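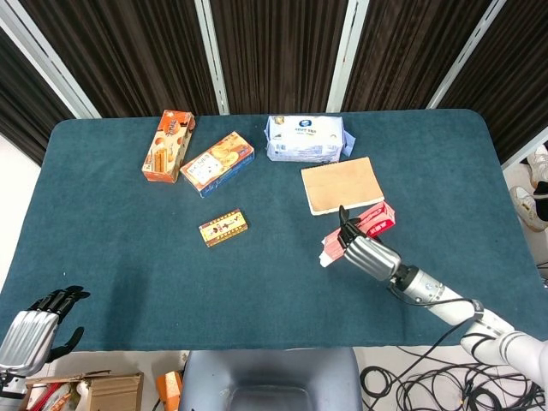

4 min read

Subject: Re: [fumdale-hall] Hall heating and the January bill
From: Eifion Bellis

Replying to the list because three people have now written to me separately with the same questions. Sue's message is quoted first and my answers follow.

> I see from the notes that we are going to be asked to approve a new
> boiler for the hall. I have no objection in principle but I would like
> to know what is wrong with the old one, given that we paid to have it
> repaired the winter before last. I would also like to know why the
> January bill was so high when the hall was closed for part of the
> month. My sister's group in Nellville heats a bigger building for less.
> Lastly, can the small room be heated by itself? The sewing group only
> uses that room and we are paying for the whole building.
>
> Sue

Taking the bill first. The hall was closed to bookings for the second half of January but the heat was left on low the whole time. I set it that way myself. The pipe to the kitchen sink runs along the inside of the north wall, and it froze and split two winters ago when the building was left cold. The low setting is 50 degrees. It can probably go a little lower, but I would not want to turn it off.

The other part of the bill was an estimated reading. The meter is behind the gate on the alley side and the gate was iced shut, so the gas company guessed. They guessed high. I have sent in the actual reading and they will credit us $288 on the next statement. If you take that off, January is a bit more than last year and in line with the weather.

On the boiler. The hall was built in 1951 and the pipes and radiators are original. The boiler is not, but it is old enough that the man from Morris had to call around for a part last time. What was repaired the winter before last was the circulating pump, and the pump is still fine. What is going now is the heat exchanger. There is rust at the bottom seam and the pressure drops overnight, so I have been topping it up on my way to work. Replacing the exchanger alone would cost more than half of what a new boiler does, and Morris would not put a warranty on it.

We have two quotes. One is from Morris, who know the building. The other is from Firix, who are cheaper by roughly $800 but have left out hauling away the old unit and did not look at the flue. I have asked them to come back and look at it. Until they do I don't think the two numbers can be compared, so please don't read too much into the difference.

On Nellville. I called them. Their building has a dropped ceiling and was insulated when the roof was done. Ours has neither. The heat in our main room goes straight up to the rafters and stays there. The two ceiling fans were put in to push it back down, and they only do that if they are switched to turn in the winter direction. The switch is on the body of the fan, not on the wall, and you need the stepladder. I found both of them set for summer last week and have changed them. Please leave them alone until spring.

On the small room. No, not as things stand. The radiators are all on one loop, so the small room gets heat when everything gets heat. You can close the valves in the main room by hand, and the sewing group is welcome to do that, but please open them again before you leave. The valve on the radiator under the stage is stuck open and should not be forced. A second zone could be added when the new boiler goes in and I have asked both firms to price it as a separate line.

In the meantime a few things would help. Keep the inside door to the entry shut when people are coming and going. Don't prop the side door open to load cars — carry things out in one trip or close it in between. Don't turn the thermostat up to 80 to warm the room faster, as it heats at the same speed whatever number is on it. If you come in and the gauge on the boiler reads below 10, call me and don't open the fill valve yourself.

The quotes are in the folder in the office for anyone who wants to read them. I will be at the hall on Saturday from 9:30 until noon bleeding the radiators, and I can show anyone the rust who wants to see it. Wear old clothes if you do.

One unrelated thing. I still have only one of the keys to the boiler room, and there should be another. If it is on your ring, please drop it in the mail slot.

Eifion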